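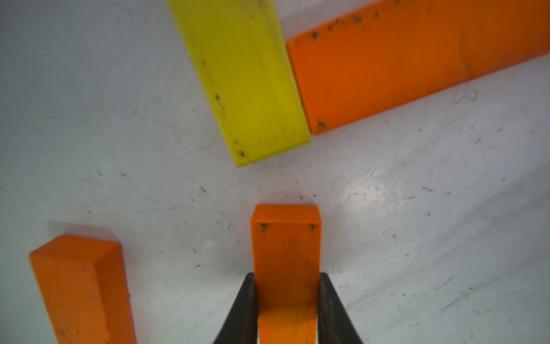 Galtov > Features > Play

Block stacking games ask very little of the people who play them. You build a tower, you pull a piece from low down, and you put it on top until it falls. Makers now sell the pieces in every finish from bare wood to paint. Color changes how a game feels, and a few orange blocks next to a yellow one look like toys on a white floor, while plain ones look like something you could leave out on a shelf.

Fatima Matlala has run the games table at the Olow library since May. She owns 223 loose pieces from six different sets and sorts them by width before each session.

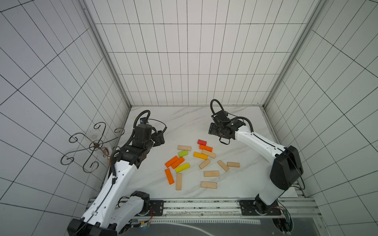
Wooden blocks scattered on a white marble floor.

"New sets are too smooth," Matlala says. "Everything slides, so the game runs long and people get bored. I like a set that has been played for two years."

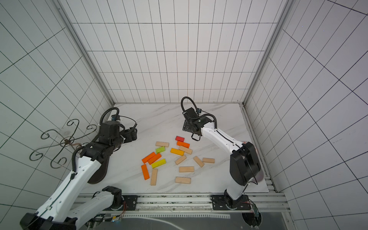
Her favorite is an old Mathebula set with a split lid. The newer Pliltness sets are cut more evenly, and she gives those to children, who tend to pull fast and want a fair chance. 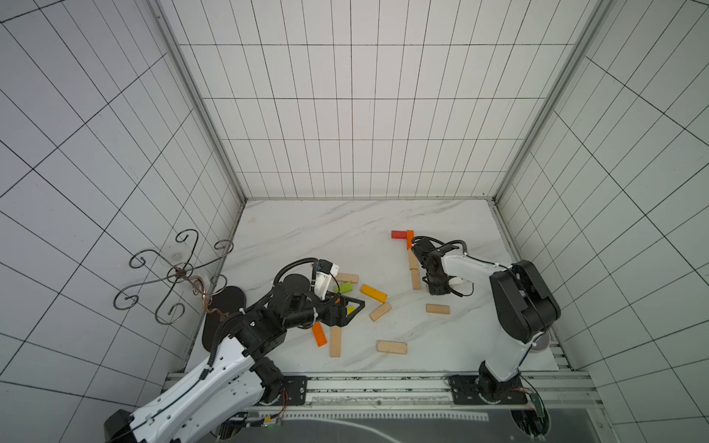 House rules at Olow are short. Players use one hand, and a piece that has been touched must be moved. Games are limited to two players when the room is full. Sessions are free and sets can be borrowed overnight.

14 shares | 2 comments

Contact Galtov | © 2023 Galtov | Back to top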